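Murakami Bench Notes
@murakamibench

1/ Thread on end effectors. We have been comparing a two-jaw gripper on the left arm with a five-finger hand on the right arm, same base, same controller, same operators. Long, with numbers where I have them.

2/ Setup for people who asked last time. Two arms at one table, cutting mat as the work surface, one wrist camera per side plus a head view. Everything is teleoperated. No learned policy is running in anything I describe in this thread.

3/ The task is dull on purpose. Pick a soft item off the mat, put it in a bowl, take it out again, repeat. Soft play food is useful for this because it deforms under load and comes back slowly, so a bad grasp stays readable in the wrist view for a while afterward.

4/ Olumide Ojo wrote the trial sheet. He scores a grasp as clean, shifted or dropped. "Shifted" means the item moved in the jaws after closing but stayed held. Most of the arguments we have are about shifted.

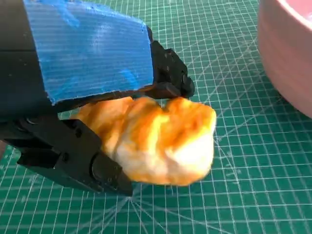 5/ Jaw closing force was the first thing we changed. The Arner controller ships with a stiff default. At that setting the jaws close to a position and keep pushing, and a soft item gets squeezed sideways before the loop settles. We cut the stiffness gain in half and left damping alone.

6/ Totals for the jaw gripper after that change: 321 trials, 32 dropped. Before the change we didn't keep a proper sheet, so I won't quote a ratio. Awuor Magesa has the old logs and thinks the drop rate was clearly worse. I agree with her but can't prove it.

7/ Thin round items are a separate problem. Flat on the mat, the jaws have no edge to get under. Operators learned to tip the slice against something first. Once it is tilted, an edge grasp holds well and the release is predictable.

8/ The rim of a bowl matters more than I expected. Come in low and the lower jaw touches the rim before the item clears it. Come in high and you are dropping the item instead of placing it. The operators settled on a high approach with a slow lowering at the end.

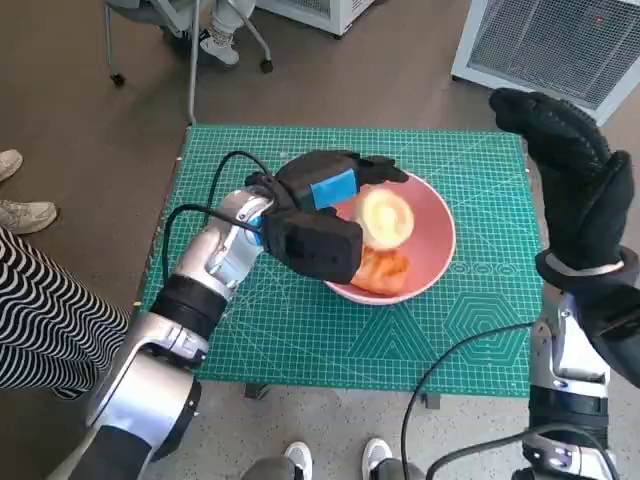
9/ Cable routing deserves its own post. A loop near the wrist is fine until the last joint rotates past its usual range, and then it pulls on the connector. We lost a morning to an intermittent encoder fault that was a connector backing out. Leave slack at the wrist and strain relief at the first link.

10/ On to the hand. It is a Senholm unit with a fabric cover over the fingers and palm. The cover adds friction, which helps with smooth items. It also hides the fingertips from the wrist camera, and that hurts everyone who drives by video.

11/ Latency. Adoración Gallardo measured it end to end, operator motion to finger motion, and got 4 frames of extra delay on the hand compared with the jaws. Part of that is the retargeting step. The rest is a smoothing filter someone at our end turned on in April and forgot about.

12/ With the filter off, the fingers track better and jitter more. Operators preferred the jitter. I would have guessed the opposite.

13/ Headset tracking is the other half of this. Hand tracking is fussy about where your hands are relative to your face. Fingers spread and in view, it is good. Fingers curled behind the back of the hand, it guesses, and the robot hand follows the guess.

14/ Wrist camera placement on the hand side is still unresolved. The sleeve and the covered fingers take up a large part of the view once the arm rotates, and what remains is whatever the room happens to contain. It is bright in here, so exposure swings too.

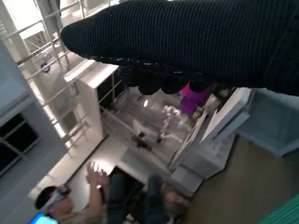 15/ CAMERAS

Short version: wide lens, fixed exposure, fixed white balance. Auto exposure gave us a visible step every time an arm swung toward the windows. Fixed exposure loses detail in the bright parts of the room, which we don't use anyway.

16/ Neville Sugden tried a narrower lens at the wrist for a day. Better detail at the fingertips, but the operator loses the bowl during the approach and has to look at the head view to find it. We went back to wide.

17/ Tape on a gripper housing changes color balance in the wrist view if you leave white balance on auto. A big patch of saturated blue close to the lens pulls everything else warm. Lock it before you record.

18/ Last test was clearance between the two sides. Jaws and hand share a lot of workspace and the collision model treats the hand as a box. The real fingers, spread, stick out of that box. We padded the model and lost some reach near the middle of the table.

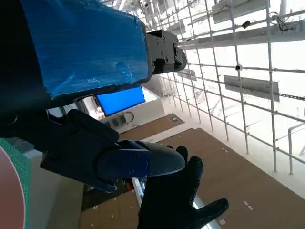
19/ RESULTS SO FAR

Over 688 trials on the sheet across both end effectors. Jaws are faster and more repeatable on everything we tried except smooth lumps. The hand wins there, and it regrasps without setting the item down.

20/ For teleoperation by new people, I would start them on the jaws. One degree of freedom to think about. Dwight Després trained on the hand first and says the jaws felt like a demotion, so take that as one vote the other way.

21/ Still open: fingertip force sensing on the hand, a collision model that knows about fingers, and a wrist mount that moves the camera clear of the sleeve. The mount is being printed at Valtencombe.

22/ The trial sheet template and the gain values will go up once Olumide has cleaned up the column names. Ask before then if you need the damping numbers, I have them in a text file.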